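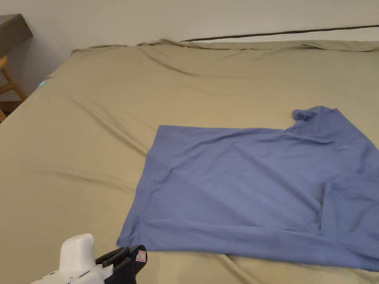
Heather Cartwright quit her job in January with 16 orders on the books and no place to put them. She had spent seven years managing payroll for a shipping company, and she was good at it, and she had started sewing late at night mostly to have something to do with her hands. The first workroom of Birnari, her made-to-order clothing label, was the spare bedroom. The bed did the job of a cutting table, a packing bench and a photo studio, and plenty of small clothing sellers will know the setup: a plain olive sheet, a blue T-shirt laid out roughly flat, and a sore back by lunchtime.

"I loved it from the first day," she says. "I was terrified, but I loved it!"

You can hear that she means it. Ask her about seams and she's off, pulling sleeves inside out to show you the stitching (she did this to mine, while I was wearing it). Ask her about pricing and she gets just as excited, which I did not expect. Her early shirts sold for less than they cost to make once she counted her own hours. It was Clem Baxter, an old friend from the payroll office, who sat her down with a calculator and made her raise everything by ten dollars.

She lost two customers. She kept the rest, and by spring she was turning down work.

Now she shares a rented unit behind a tile store with Sheila Tindall, who makes canvas bags under the name Drenia. They split the rent, the coffee and one very loud industrial machine. Mornings belong to Heather, who likes to sew before the phone starts. Sheila comes in at noon and stays until dinner, and the overlap is when the good ideas happen. A zippered pouch cut from shirt scraps came out of one of those lunches, and 41 of them sold at the first market they tried.

Would she go back to a salary? She laughs and says she misses the dental plan. Then the phone rings, someone wants a shirt with longer sleeves, and she's already reaching for her tape measure.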